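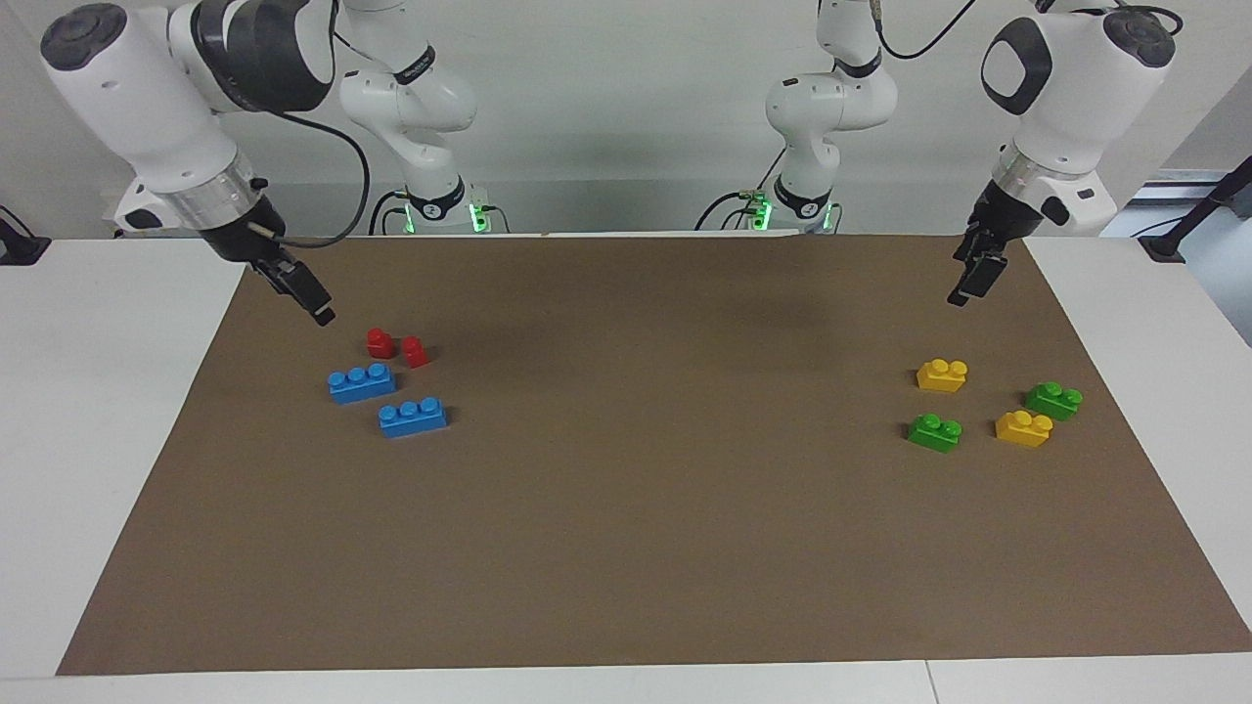
Colored blocks under a black two-fingered gripper.

The Man Who Has Run Out of Words for Beige

By Diễm Đinh
10/07/2022

Yhon Cuervo would like it known that he did not name the gray. I had been in his office for less than a minute and hadn't asked about the gray.

"People come in wanting to talk about Wet Envelope," he said, moving a stack of fan decks off the visitor's chair. "That was before me. I inherited Wet Envelope. It sells very well and I've stopped fighting it."

Cuervo names paint. For 14 years he has been the person at Nolorham who decides whether the green you put on your bathroom wall will be called Fern Alley or Pickle Weather, and he takes this about as seriously as a person can without becoming hard to eat lunch with. The current Nolorham catalog has 1357 colors in it. Most of them are his. He keeps a second list, in a spreadsheet he showed me and then seemed to regret showing me, of 667 names that were turned down.

"Some of those are my best work," he said.

I asked for one.

"Divorced Peach."

He grew up wanting to write crossword puzzles, which he describes as a career plan in the same sense that wanting to be a lighthouse is a career plan. He sold a few. He wrote product copy for a mattress company, then for a company that made the bags the mattresses came in. When Nolorham advertised for a "color language associate," he assumed it was a translation job and applied anyway.

The interview consisted of a tray of painted cards and a pencil. He had an hour to name them all. He remembers getting stuck on a brown.

"It was the brown of a thing that used to be something else," he said. "I wrote down 'Former Banana.' I figured that was the end of the interview. The woman across the table laughed so hard she had to leave the room, and then she came back and told me that I could never, ever do that in front of the sales team."

Former Banana is on the list of 667. The color itself went out the door as Saddle Road and has been, he says, a solid performer in dens.

How a color gets its name is less mysterious than I had hoped. New shades arrive from the lab in batches, usually 50 at a time, with nothing on them but a code. Cuervo pins them up on a corkboard beside the window and leaves them there for a few days, so he can see them in the morning and again when the sun goes behind the parking structure. He doesn't look at the codes. He tries not to look at the cards too hard either.

"If you stare at a yellow, it turns into a philosophy problem," he said. "You want to catch it when you're on your way to get coffee."

Then he writes down whatever comes, four or five tries for each card, and sends the batch upstairs. Upstairs sends back notes. He has kept the notes. One, attached to a perfectly nice pale blue he had wanted to call Motel Pool, reads in full: "Is the pool clean?"

There are rules, some of them written down. No body parts. No diseases, which sounds easy until you learn how many pretty words are diseases. No food that goes bad quickly, though cheese is allowed if it is a hard cheese. Nothing that can't be said out loud to a teenager at a mixing counter. Cuervo thinks the last one is the only rule that matters and would cheerfully throw out the rest.

"A person has to walk up and say, 'I need two gallons of this,'" he said. "They're already having a bad day, they're painting. Don't make them say 'Whisper of the Beloved.' They'll point at the chip. And if they point at the chip, then what am I for?"

Whisper of the Beloved, I should mention, is a real paint. It is made by Jetov, a competitor, and Cuervo brings up Jetov the way some people bring up a brother-in-law. Jetov went through a romantic period. It also went through a period of naming everything after weather, which he considers theft, and a short stretch of naming whites after composers' wives, which he considers beneath comment and then commented on for a while.

Whites are the hard part of the job. Everyone assumes it would be the strange colors, the mustard that is a little bit angry, the purple that belongs on a ferry. Those are a pleasure. Those practically come in wearing name tags. But a paint company lives on its whites and its near-whites, and there are only so many pale things in the world.

"You get eggshell, you get linen, you get the bones and the ivories, and those were all gone before I was born," he said. "Salt is gone. Flour is gone. Every kind of milk is gone. I got Goat Milk in my second year and I was proud of it for a month. Then you're into feathers. After feathers you're basically describing the insides of cabinets."

And beige?

He looked out at the parking structure for a moment. It was, I noticed, beige.

"I'm out," he said. "I've been out since May. I have eleven of them on the board right now and I walk in every day and they just wait there."

I asked if I could try one. He handed me a card with what I can only describe as indecent haste. I looked at it for some time. It was the color of a folding chair in a church basement, or of the band-aid you find in a purse. I thought about toast and about sand, and I knew without asking that toast and sand were gone.

"Oatmeal," I said.

"We have six oatmeals."

"Cold oatmeal."

"That's a food that has gone bad," he said, but he wrote it down, out of kindness I think.

Does any of it matter? He gets this question at weddings. His answer is a story about two cards that he swears is true and that the company has never let him put in a brochure. Years ago a shade of green was in the catalog as Institution, a name left over from the days when Nolorham mostly sold to hospitals and school districts. It moved almost nothing. Cuervo was asked to retire it. Instead he changed the name to Back Porch and didn't touch the formula, and by the following spring it was on the front of the fan deck.

"Same paint," he said. "People had been walking past it for decades. My own mother bought it. She'd spent most of her life in a school district, she'd been surrounded by that green for thirty years, and she called me up to say she'd found the freshest color."

He hasn't told her.

He is less sure about the other direction. A name can be too good. He once had a dark red called Getaway Car that people loved so much they bought it without looking closely, and a fair number of them brought it back. It's a difficult red. It makes a dining room feel like the inside of a mouth. He renamed it Barn Study, returns went down, and so did sales, and he still isn't certain which of those he was supposed to care about.

We went to lunch at a place down the street called Cander, where the walls are a deep blue-green that Cuervo identified from the sidewalk. It was not one of his. He ordered a sandwich and kept glancing at the wall behind me.

"They call that Harbor something," he said. "Harbor Mist, Harbor Night. There's no mist in it. It's the color of a bowling ball." He chewed. "Lane Nine. I'd have called it Lane Nine."

The trade is smaller than it used to be. When he started, there was an annual dinner for people who did this kind of work, and they needed two tables. Now many companies send their batches to an agency, and the agency's names all sound to him as if they had been approved by a dentist. The old hands still write to one another. His closest correspondent is a retired namer called Wickramasinghe, who spent a long career on house paint and then, for reasons never explained, on nail polish, and who mails Cuervo postcards with a single color name on the back and no other message. He has a drawer of them. He let me read three. The only one I am allowed to print is Unreturned Casserole, which is an orange.

"There's no paint attached to it," he said. "No card, nothing. It's just the name. And I know exactly what it looks like."

At home his own walls are white, and not even an interesting white. He and his wife moved in with a plan to paint every room, and he brought home samples, and she asked him what each one was called, and he told her, and she said she couldn't sleep in a room with that name. This went on for two weekends. In the end they bought a builder's white in a five-gallon bucket with a number on the lid.

I asked what the number was. He knew it by heart, and he asked me not to print that either, as it's a Jetov.

Back at the office he walked me to the elevator past the corkboard. The beiges were still up there in their row. He stopped in front of the one I had tried, took out a pencil, and wrote something on the tape underneath it, then crossed it out, then wrote something else. I leaned in to look. It said Folding Chair.

I hadn't mentioned the chair out loud. He said he'd send it upstairs with the rest on Monday and that they would probably want to know what was sitting on it.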